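The robotics club at Caklow has 40 members and one pair of arms, so most of the work this spring has been about taking turns. The project is called Clirnia. Its goal sounds small: pick up a pen and pass it from one arm to the other.

"People hear that and think it's a week of work," the club's student lead said. "We started in May of last year."

The team began with a single pen on a bare surface. 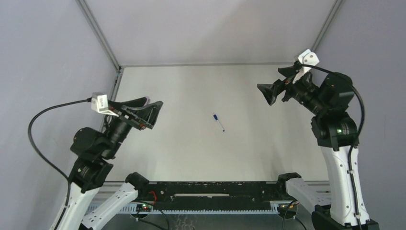
## Adding more pens

Once the handoff worked most of the time, the students put out markers and let them lie close together. The lead said that was when the old grasp code fell apart.

"With one pen you can be sloppy. With a group, the fingers have to go in between things."

The club has logged 1601 attempts so far. Each one gets a line in a shared spreadsheet, with the name of the student at the controls and a note on what went wrong. 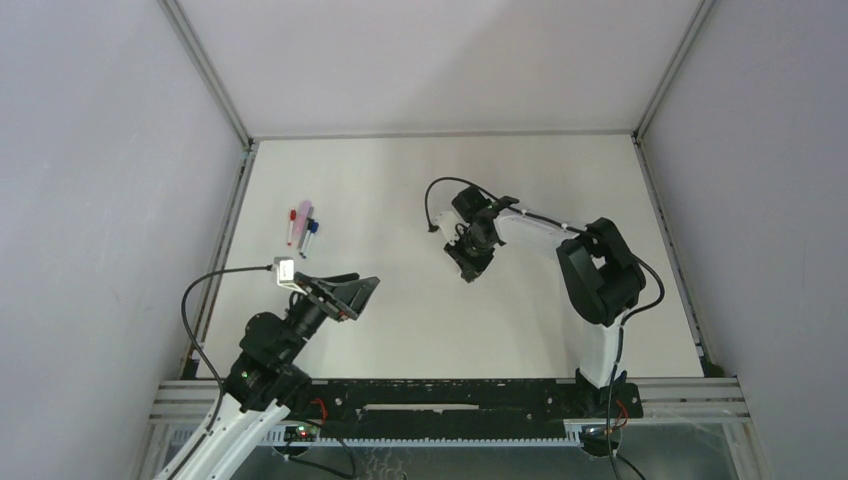
*Marker cluster at upper left, both arms clear of it.*

Two students write the motion code and the rest rotate through setup, testing and notes. The lead would like to change that before the Guerreiro student contest, where every member of a team can be asked to explain the program.

Much of the recent work has gone into the cameras at the wrists. A view from up close helps with the last inch of a grasp, the lead said, but the fingers take up a lot of it.

"You have to learn what the fingers look like from there. So does the software."
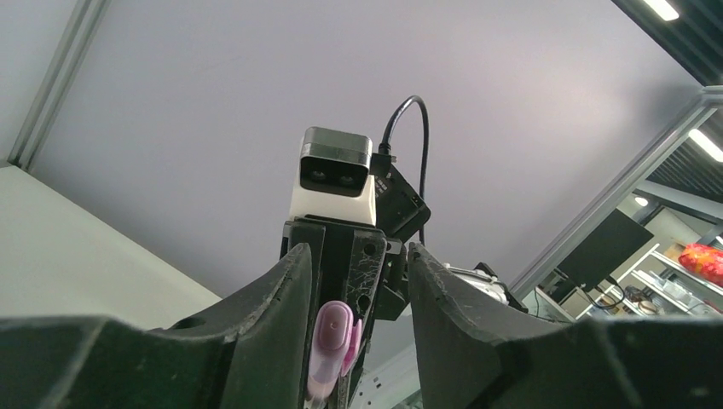 One member of the motion code pair said the wrist views should have come first, and that the club lost most of the fall trying to do everything from overhead. The lead doesn't agree. "We needed the simple version to find out what was hard," the lead said.

The next thing on the list is sorting markers by cap color.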